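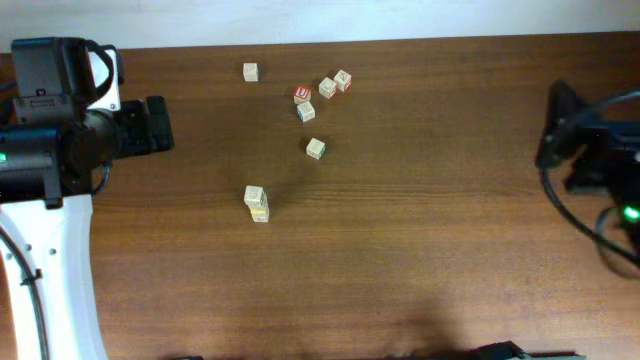

I stopped using a paper planner in the spring and went back to it in October, so I have now done it both ways for long enough to write something down.

Some background. I used a Lemma planner for 7 years, the plain one with a week on two pages and a lined section at the back. I bought it from the stationery shop in Stirthorpe every December, always in dark green when they had it. Then my job moved all of its scheduling into a shared calendar, and it seemed silly to copy the same meetings onto paper. I put everything on my phone, gave the rest of that year's planner to the recycling, and didn't think much about it.

The phone was fine for appointments. I want to be fair about that. It reminded me of the dentist twice, it moved with me when I changed time zones, and I could add things while standing in line at the store. If all I needed was to show up in the right place, I would still be using it for everything.

Where it fell apart was the small stuff. Call the insurance company back. Find the warranty for the dishwasher. Write to my aunt. On paper these went in the margin next to whatever day I thought of them, and if they weren't crossed out by the end of the week I had to copy them over by hand. Copying something three weeks in a row is annoying enough that you either do it or admit you aren't going to. On the phone I just had a list, and the list never annoyed me. It got longer. When I finally scrolled to the bottom in September there was a note to renew a library card for a library in a town I no longer live in.

I tried an app called Tenden for a while. It sorts tasks by how urgent you say they are, and I said they were all urgent, and then I said none of them were. It also has a feature where it moves unfinished tasks to the next day without asking. Plenty of people must like that. I found I stopped reading them. I paid for 3 months and let it lapse.

After that I used index cards. A pack of 300 was cheap and I figured I'd get through it in a year. One card per day, written the night before, in my shirt pocket. This worked better than the app and I'd recommend it to anyone who doesn't need to look back at things. I do need to look back, as I found out when the plumber asked when the leak had started and I had a shoebox of cards in no order, most of them without a date on them.

So in October I went back to Stirthorpe and asked for a Lemma. They had the new year's edition early, starting in October, but no green. I got the gray. The paper is a little thinner than it used to be, and my pen shows through on the other side if I press hard. The ribbon is also shorter, and it doesn't reach past the bottom of the page when the book is closed. I don't love that but I trimmed nothing and complained to no one, and I'm used to it now.

The way I use it has changed a little. Work meetings stay in the shared calendar and I don't copy them at all. If there's a day with a lot of them I draw a line down the side of the box so I know not to plan anything big. Everything else goes on paper: errands, bills, what we're having for dinner if I've bought something that won't keep, who I owe a letter. I write the temperature in the morning too, in the top corner, a habit I picked up from the old planners and missed more than I expected.

The lined section at the back used to be where I made packing lists. I've given it over to a running log of house things. Furnace filter changed. Gutter bracket came loose on the north side, fixed. Paint for the hallway was the one called Oatmeal, eggshell finish, from Brillatia, and it took most of two cans. I have bought the wrong white twice in my life and don't plan to do it again.

Sunday nights used to be when I set up the week, but now I do it in the morning with coffee, whenever the first free morning turns up. It takes ten minutes. I look at the old week, move what has to move, and check the calendar on the phone for anything with a fixed time. A few times I've skipped it and the week went along anyway, a bit messier. I forgot trash pickup on one of those. I don't think the planner is holding my life together or anything like that.

A few things I'd pass on if you're thinking about switching back:

Don't buy a big one. I had a desk-size planner for a short time years ago and it stayed on the desk, and I was never at the desk when I thought of anything.

Use one pen. I used to have a color system with blue for home and red for money. I spent more time looking for the red pen than paying bills.

Leave the past alone. When I started again in October I had an urge to fill in the blank weeks from my phone so the book would be complete. I did one week and quit.

Keep phone numbers on the phone. I know some people like an address section. Mine was out of date by the second year and I was still flipping to it.

I get asked what it costs compared with the app. The planner was less than a year of Tenden would have been and more than the index cards. I haven't worked it out any closer than that. Somebody at work told me you could print your own pages and bind them, and I looked into it far enough to find that the paper I liked came in boxes of 1,000 sheets. I don't have anywhere to put that.

Next I want to go through the old planners, the ones I still have, and pull out the house entries so they're all in one log. I know the water heater is in there somewhere, with the date it was put in, and I'd like to find it before it quits. I'll probably do that in January when it's too cold to be in the garage.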